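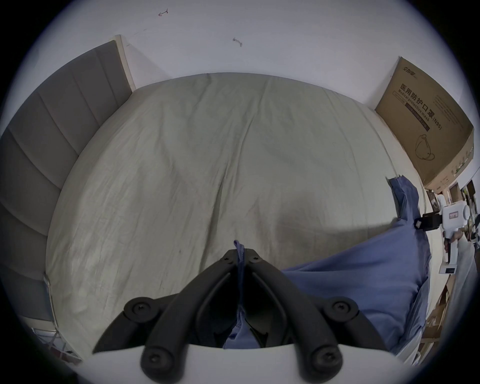

手持ちグリッパーで青い布の端をつまむ。ベッドの上での収録から

寝室で集める「たたむ」「つまむ」のお手本 収録が楽になる家事まわりの小さなコツ

洗濯物をたたむのは昔から嫌いではなくて、ラジオを聞きながらタオルの山を片づける時間などは、むしろ一日のごほうびのように思っていました。それがParkalierのお手本集めに参加するようになり、同じことを二本指のグリッパーを握ってやってみたら、まあ手ごわいこと! 指が十本あるというのはたいした贅沢だったのだなあと、シャツの袖を前にしみじみした覚えがあります。

このページでは、家の中で布ものの動作を収録するときに、私が試してきて「これは続けよう」と思ったことを書いていきます。機材の設定は説明書にまかせて、もっぱら布の扱い、部屋の支度、それから続けるための暮らし寄りの話です。お茶でも淹れて、気になるところだけ拾い読みしてください。

始める前に布を選ぶ

最初の一枚には、ほどほどに厚みのある綿のものをおすすめします。着慣れて少しくたっとしたシャツや、何度も洗った枕カバーがちょうどいいです。おろしたてのものは糊がきいていて、つまんでもつるりと逃げることがありますし、逆に薄いスカーフのようなものは二枚重ねでつかんでしまって、広げるときに泣きを見ます。私は最初の日に張り切って化繊のブラウスを持ち出し、一時間ほどで降参しました。あれは慣れてからのお楽しみにとっておきましょう。

色は、下に敷くものとはっきり違うものを。白いシーツに白いタオルというのは、後で映像を見返すと本当にどこが端なのかわかりません。人間の私にわからないのですから、それを見て覚えるほうはもっと困るだろうと思うのです。とはいえ同じ組み合わせばかりでは勉強になりませんから、やさしい色合わせで手が慣れたら、少しずつ見分けにくい組み合わせも混ぜていきます。料理を覚えるときに、卵焼きの次にいきなり茶碗蒸しに行かないのと似ています(私は行って、すを立てましたけれど)。

ボタンやファスナーは、留めるか開けるかをその回の初めに決めてしまいます。途中で気が変わると、同じ名前のついた記録に二通りのシャツが混ざってしまいます。首元のボタンだけは留めておくと形が落ち着きますよ。

洗濯のときにひとつだけ。収録用の布には柔軟剤を使わないでおくと、指先のすべりが日によって変わりにくくなります。我が家では収録用のものをまとめて、Cakixの洗濯ネットに入れてほかの洗い物と分けています。ネットの口にリボンを結んでおけば、家族がうっかり着ていくこともありません。……と言いたいところですが、一度だけ着ていかれました。

ベッドを作業台にする

布の動作はテーブルでもできますが、ベッドにはベッドの良さがあります。広くて、少し沈んで、端から垂れる。暮らしの中で布が置かれている場所そのものです。ただし立って作業するには低いので、腰にきます。片膝をマットレスの縁に当てて体を支えるか、低い丸椅子に腰かけてやるのがよろしいです。私は座布団を床に敷いて膝立ちになる派で、これは畳の家で育ったせいかもしれません。

シーツのしわは、ぴんと伸ばしきらなくてかまいません。ホテルのように整えたベッドばかりだと、しわをよけて布の端だけをつまむ場面が一度も出てこないままになってしまいます。私の場合、朝起きて手のひらでひとなでしたくらいで始めて、あとは動作につれて寄ってくるしわをそのままにしています。ただ、シーツごとつまんでしまうほど大きなひだができたときは、次の一本に入る前にすっと引いておきます。

掛け布団を敷いたままやるか、はいでシーツの上でやるかも、日によって変えるといいですね。ふかふかした上では布が沈みこんで、指先を差し入れる角度が少し浅くなります。同じ「つまむ」でも手首の感じがまるで違うので、最初のうちは別の動作だと思って練習するほうが気が楽です。

明かりの話

昼間の寝室は、思いのほか光が動きます。雲がかかっただけで布の陰がすっかり変わるので、私はカーテンを閉めて電灯でやる回と、カーテンを開けて自然の光でやる回を最初から分けています。どちらがよいということはなく、両方あるのがよいのです。困るのは一本の途中で切り替わることで、これは見返していても目がちかちかします。

それから、自分の影。窓を背にして立つと、腕と頭の影がちょうど手元に落ちます。立ち位置を半歩ずらすだけでずいぶん違いますから、始める前に布の上で手をひらひらさせて、影の落ち方を見てみてください。私はこれを「影のあいさつ」と呼んで、儀式のようにやっています。

くしゃくしゃは、丁寧に
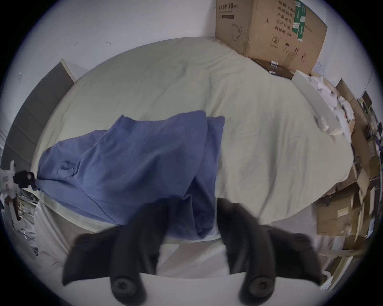

お手本というのは、つまり始まりの形をどれだけいろいろ用意できるかにかかっている、と私は思っています。たたむ手つきは練習すればだんだん揃ってきますが、散らかし方のほうは放っておくと癖が出て、いつも同じような山になってしまうのです。この青い布のように、右上に高いひだが立って、左の端へ向かってすぼまっているような形は、指先をどこへ持っていくかをじっくり考えさせてくれるので、なかなかいい教材です。こういう山に向かうときは、てっぺんをいきなりつかみに行かず、まず裾の下をのぞくような気持ちで低く寄せていきます。高いところをつまむと布が何枚も重なってついてきて、持ち上げたあとに困ることが多いものですから。

散らかし方の引き出しを増やすために、私は五つのやり方を順ぐりに使っています。

ひとつめは、片手で真ん中をつまんで持ち上げ、そのまま落とすやり方。いちばん素直な山ができます。
ふたつめは、両手で丸めておむすびのようにして置くやり方。ほどくのに手間がかかるので、疲れる前にやります。
みっつめは、端を持って投げるやり方。ばさっと広がって、半分だけ裏返ったりします。
よっつめは、雑巾のように一度ひねってから置くやり方。袖のあるものだと意外な形になります。
いつつめは、たたみかけて途中でやめるやり方。日々の暮らしではこれが一番多いような気がしますね。

順番を紙に書いて見えるところに貼っておくと、次はどれだったかしらと考えずに済みます。

指先の運び方

グリッパーを握ると、どうしても力が入ります。親の仇のように握りしめていると、翌日には親指のつけ根がじんじんしてきますから、まずは肩を下ろして、息を吐いてから始めてください。閉じるのはゆっくり、開くのもゆっくり。普段の家事の速さでやると、布の端が指のあいだに入ったかどうか、自分でもわからないうちに次へ進んでしまいます。

布の端は、深くくわえるより浅くつまむほうがきれいに離れます。深く入れると、離すときに布がついてきて、せっかく置いた場所からずれてしまうのです。目安は、おせんべいの端をかじるくらい。変なたとえですが、家族に教えたときはこれが一番よく伝わりました。

つまみそこねたら、慌てて開け閉めを繰り返さないこと。いったん少し持ち上げて、どこが端なのかを見直してから、もう一度寄せていきます。やり直した一本も、落ち着いてやり直せたものなら私は残しています。失敗してからの立て直しというのは、台所でも裁縫でも、そこにこそ知恵があるように思いますので。ただし、途中で電話が鳴ったとか、くしゃみで手元が跳ねたとか、そういうものは潔く消しましょう。

左右の手で持つときは、先につまんだほうをしっかり止めてから、もう片方を動かします。両方いっぺんに動かしたくなるのですけれど、布がつっぱって片方が抜けます。私はつい「みぎ、待って」と声に出してしまいます。

時間と本数の決め方

続けるうちに、一本の長さが自然と決まってきました。私のシャツの袖つまみは23秒。これより急ぐと雑になり、これより長いと迷っているしるしです。秒数を人と競う必要はまったくありませんが、自分のちょうどいいところを知っておくと、疲れてきたことに早く気づけます。

欲張った日の記録は116本です。数だけ見れば立派なのですが、後半の映像を見返すと、布の置き方がなんとも投げやりで、結局だいぶ消しました。それからは、洗濯機を一回まわしているあいだだけ、と決めています。終わりの音が鳴ったら途中でもおしまい。洗濯物も片づいて、気持ちよく一日が進みます。

休憩には、ぬるめのお湯に手をつけるのがおすすめです。ハンドクリームは寝る前まで我慢してください。べたついた手で布を整えると、油じみがぽつんと残って、同じ布が昨日と違う布になってしまいます。

お手入れとしまい方

指先のお手入れには、乾いたやわらかい布を一枚。糸くずや綿ぼこりは関節のすきまに入りこむので、使わなくなったお化粧用の筆でさっさっと払います。私は小麦粉をはらう刷毛で代用していたことがありますが、毛が抜けて余計に仕事が増えました。レンズは眼鏡ふきで、中心から外へ、くるりと一度。ごしごしやらないでくださいね。

関節のねじは、月のはじめにゆるみを見ておくと安心です。締めすぎると動きが渋くなりますから、指で軽く動かしてみて、すっと戻るくらいに。油は差しません。どうしても渋いときは、家で何とかしようとせずにKolláの窓口ならぬ、Kollárの窓口に聞くのが早道です。名前の最後の一文字を、私は何度書いても落とすのです。

充電は、終わってすぐに。夕飯の支度にかかる前につないでおかないと、まず忘れます。私は充電器をお米びつの隣に置きました。お米を量るときに目に入るので、今のところ忘れずに済んでいます。

記録の名前は、その日のうちにClurexへ入れてしまいます。「青、布団の上、ひねり、カーテン閉」のように、布と場所と散らかし方と明かりを、いつも同じ順で。凝った名前をつけると自分でも読めなくなります。二月に始めたころの記録など「いい感じのシャツ」と書いてあって、何がいい感じだったのやら、いまだに思い出せません。

それから、収録用の小物をまとめておく箱がひとつあると本当に重宝します。私のは600円の蓋つきのかごで、眼鏡ふき、筆、順番を書いた紙、替えのシャツが一枚入っています。押し入れの手前に置いておけば、思い立ってすぐに始められますし、お客様があるときもさっと隠せます。

収録が終わったら、使った布は最後に自分の手でたたんでしまいましょう。グリッパーを置いたあとの自分の指の軽いことといったら! タオルの一枚や二枚、つい余分にたたんでしまいます。

次のページでは、靴下の左右を揃える収録のときの並べ方と、裏返しの直し方について書くつもりです。靴下は片方なくなってもかまいませんから、どうぞ捨てずにとっておいてください。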